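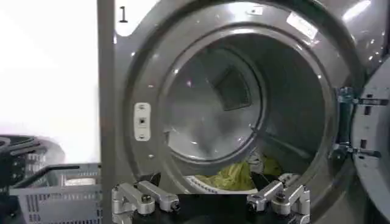
*Machine number 1, door open.*

# How to wash and re-proof a down sleeping bag at the laundromat

I put off washing my down bag for six years. Six! I'd bought it second-hand from Thulani Ngcobo, dragged it through most of the Rockies, and by last December it had gone flat around the shoulders and smelled like a hockey bag. A cleaning service wanted more than I'd paid for it, so I did it myself, and I've since done two more for friends. It's a slow afternoon, mostly waiting, so bring a book and a double-double.

## What to bring

- Down wash. I use Tikov because the shop near me stocks it, but any soap made for down is fine. Regular detergent isn't.
- Three clean tennis balls, or dryer balls if you have them
- A big bin or a laundry basket you can carry flat
- Loonies and quarters, more than you think (the drying eats them)
- A roll of repair tape

## Before you leave the house

Turn the bag inside out and go over it in good light. Any little hole with a feather poking out gets a patch of tape on it now, with rounded corners so it doesn't peel. Mine had 11 of them, mostly pinpricks from camp stove sparks — my own fault. Pull the feathers back in from the other side instead of plucking them out, since there's usually a bigger one hiding behind.

Do up the zipper about halfway and fasten any Velcro. Loose Velcro will chew the lining to bits. Grubby spots around the hood can be scrubbed with a drop of the wash and an old toothbrush. Hold the shell fabric away from the down while you do it, so you're only soaking the one layer.

Read the tag too! Jussara Andrade lent me a Hendora bag to practise on and I very nearly treated it as down when it was synthetic. Synthetic bags are much easier, and you can skip half of this page.

## Washing

You want a front loader, the bigger the better. A top loader with a post in the middle will twist the baffles and can tear them, and once those go the down slides wherever it likes.

Before anything goes in, wipe out the drawer and the rubber seal. Other people's fabric softener is the thing I worry about most, and if the drawer is really gummed up I'll run a short rinse with nothing in it. Then check the drum for stragglers.
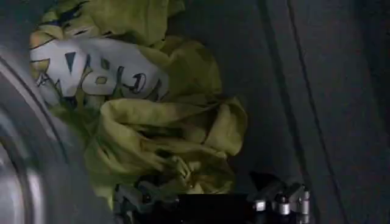 Load the bag loosely, don't stuff it, and set it to gentle with warm water (mine says 30 degrees on the tag). I put in 200 mL of wash for a winter bag, but go by your own bottle. No bleach, no softener, no scent beads.

When it finishes, run a second rinse. Then squeeze a corner, and if you see suds, rinse again. I've never got away with fewer than two. Add an extra spin at the end if the machine lets you.

Now the part where people wreck things: taking it out. Wet down is heavy, and if you haul the bag up by the hood you can rip the baffles inside. Get both arms underneath, scoop the whole lot, and lower it into your bin. It'll look awful, like a drowned cat. Don't panic.

## Drying

Big dryer, lowest heat, tennis balls in. Mine took four hours and I've heard of longer. Every half hour or so, take it out, give it a shake and break up the clumps with your fingers. Feel for zipper pulls getting hot, too. Katsuhiko Nishimura melted a neat little stripe into his Prultham bag by going up to medium, and he still camps with it.

It's done when you can't find a single lump, and then I give it another 20 minutes anyway. Hang it indoors overnight before you put it away.

## Re-proofing the shell

If water soaks straight into the outside, it needs a spray. Hang the clean bag up outdoors, mist it evenly, wait a couple of minutes and blot the drips with a cloth. A 500 mL bottle did mine with plenty left for a jacket. Some sprays want a bit of low heat afterward and some don't, so check the label.

Store it loose in a big cotton sack or an old pillowcase. The stuff sack is for the trail only — leave it squashed all winter and you'll be back to flat shoulders by spring.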